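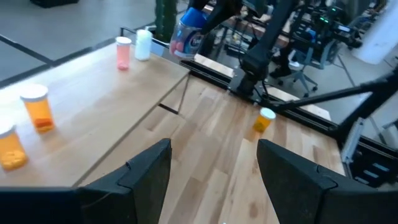
Skernimstead Bedroom Furniture Listings -- README

Hello, and thank you for downloading the listings. They are a tidied-up collection of product write-ups for bedroom furniture, gathered from the old catalogues of the Skernimstead showroom and typed into one file so that people can search them, sort them and (we hope!) enjoy them. There are 1,554 listings in all, covering beds, chests of drawers, wardrobes, bedside cabinets, dressing tables, blanket boxes and a handful of mirrors that nobody could bear to leave out.

What you get

listings.csv -- the main file, one row for each piece of furniture
ranges.csv -- the 41 ranges the pieces belong to, with a short note on each
finishes.txt -- our list of finish names, with the spellings we settled on
CHANGES.txt -- what has been altered between versions

The current version is version 2, dated 31 July 2025. If you still have the first one, please do swap it over, as the wardrobe depths in it were a muddle.

Columns in listings.csv

item_code: the showroom's own code, kept just as it was printed, odd hyphens and all
range: the name of the range, such as Grinbridge or Emcombe
piece: what it is, in plain words (chest, bed, wardrobe and so on)
width_cm, depth_cm, height_cm: outside measurements, handles not included
drawers: how many drawers, or 0 if there are none
finish: taken from finishes.txt
blurb: the full write-up, in the words of whoever wrote it at the time
assembly: flat, part or whole, depending on how the piece was delivered

A word about measurements. The older catalogues gave everything in inches, and 677 of the listings have been converted from those. We rounded to the nearest whole centimetre, so if you are trying to work out whether a chest will squeeze into an alcove, please go and measure the chest itself! Beds are trickier still -- some write-ups give the mattress size and some give the frame, and where we couldn't tell which was meant we left the box blank.

Finishes were a great deal of fun and a great deal of bother. The Emcombe range alone went through "washed oak", "oak wash" and "driftwood oak" for what the showroom staff assure us was the same finish throughout. Hsin-yi Chien went through the lot with a set of sample doors beside her and made the final list. The original wording is still there in the blurb if you would like to disagree with her, and one or two people have.

Things to watch out for

Prices are left out altogether. They changed with every sale and were often written in by hand.
The Sakamoto range appears under two spellings in the blurbs, though only one in the range column.
Sets (a bed with a pair of bedside cabinets, say) are split into their separate pieces, so the same blurb can turn up several times.
A blurb may say a piece is "in stock now". It very probably isn't.

Who did what

Qianru Tang did most of the typing and all of the worrying. Wing-yan Tsang wrote the range notes, and Feng-yi Cheung checked the measurements in March, one long column at a time. Corrections are always welcome and should go to Chia-jung Au, with the item code and the catalogue page if you have it.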